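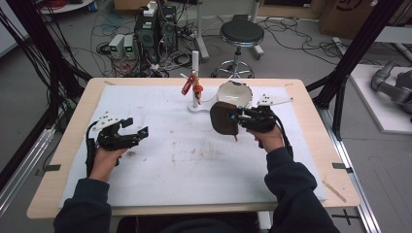

The lid, the bowl and a well-used table: a morning at Kurkero

If you've ever stood in your kitchen with a pot in one hand and the wrong lid in the other, you'll have some sympathy for the woman who runs Kurkero. She has spent a fair part of her working life matching second-hand tops to second-hand bottoms, and she was kind enough to let me visit in October, when the jacarandas along Zeleck Street were just getting going and the shop door was propped open to let the morning in.

Kurkero sells used kitchen things and only used kitchen things. Bowls, casseroles, canisters, teapots, the odd gravy boat. It has been in Brillbridge long enough that people leave boxes on the step without ringing first, which she doesn't mind so long as it isn't raining. Most of what she and I talked about, though, was the table out the back, because it's where every piece goes before it gets a price, and because once she started on the subject there was really no moving her off it (and I didn't try very hard, I was enjoying myself).

It's a light wooden table with a big white sheet of padding over most of it. The padding has seen some life. There are grey smudges all over, and I asked, perhaps a bit rudely, whether she ever thought of replacing it.

"I've replaced it plenty!" she said. "It starts out lovely and then you put one old baking dish down and that's the end of lovely. The marks are only marks. What I care about is whether it's still soft, so I press it with my thumb, and if it springs back it stays."

She learned about padding the hard way. For the first couple of years she sorted on bare wood, and she can still tell you what she lost, starting with a Buzatu tureen in a green she has never come across since. "I put it down no harder than you'd put down a cup of tea. It made a little tick. You know the tick? I turned it over and there was a line right through the foot." She bought the first sheet that afternoon.

I asked why a strip of wood was left showing around the edges, thinking there'd be some trade secret in it. She laughed at me. "That was the size it came in." But she's grown fond of the strip, she said, and finds that it keeps her from working too near the drop. Anything breakable stays on the white. Pencils and bits and pieces can live on the wood.

A white bowl was out on the table, glossy inside, and so was a dark brown lid with a nice rounded shape to it. I had assumed they were a pair and said so, and got a very patient look.

"Everyone does that. You see a lid near a bowl and you marry them off." Brown on white can go together, she told me, and some makers did it deliberately, so colour won't tell you much either way. What she trusts is the rim. She tips a bowl until the light runs around the inside edge, then goes around it again with a fingertip, eyes shut if there's no one there to see her. A chip you can't find by looking will often catch on the skin. "Then the lid gets the same. I stand it up on its edge and look along it side-on. You'd be amazed how many lids have a bit of a wobble in them, and you'll never pick it lying flat."

A lid that fits should turn, she says, without grabbing anywhere. If it sits well in one spot and rocks in another, it may still be the right lid for that pattern, only made on a different day, and she'll put the two together with a note on the ticket so the buyer knows. She's particular about the note. A customer once drove down from the hills for a canister set and found at home that one of the tops didn't seat, and although it was all sorted out in the end with a refund and a jar of marmalade, she still goes a bit pink telling it.

There is, naturally, a box of orphans. More than one box. When I visited she had 170 lids with no bottoms and 50 bottoms with no lids, and she knew the numbers because she'd done her stocktake the week before. I wondered where all the bottoms go.

"They turn into other things," she said. "A casserole with no lid is a fruit bowl, or somebody puts a fern in it. But what's a lid going to be? You can hang it on the wall, I suppose. I've got a lady who uses them as saucers under her pots, bless her, and she takes two at a time."

She won't throw them out, and there's reason behind the stubbornness. The longest she has kept a lid before its match came through the door was 48 months — she writes the month of arrival on a paper tag — and when the bottom half finally turned up in a carton of mixed pudding basins she had to sit down on the step for a minute. "It was a sugar bowl. It sold for next to nothing. I didn't care, I was that pleased."

We got on to cleaning, which I'd been hoping for, having a brown-stained teapot of my own at home. Warm water first, she says, and a long soak with bicarb for tea stains, and never mind what your auntie told you about bleach on an old glaze. She does the washing at the trough and lets everything stand overnight on racks before it comes anywhere near the padding. Grey cutlery marks inside a white bowl usually lift with a paste of bicarb on a damp cloth, if you keep at it gently. If they don't lift, she leaves them. "Somebody ate their porridge out of that. I don't mind a bowl that's been used."

For anyone wanting to tackle their own cupboards, her advice was to take every lid out before you touch a single pot, and to put something soft down first, even if it's only a folded blanket on the kitchen table. Do the biggest ones while you're fresh. Handle one piece at a time and set it down before you reach for the next, however silly and slow it feels. And have a cup of tea somewhere else, please, well away from the table.

Before I went she asked what I had at home missing its lid, and I confessed to a small Buzatu casserole, cream, that had belonged to my grandmother. She wanted the width across the rim, inside and outside, and of course I didn't have it. She tore a strip off a paper bag, told me to wrap it around the edge and mark where it met, and to bring the strip in next time I was on Zeleck Street.

Kurkero is open from nine until three, and takes boxes at the side door.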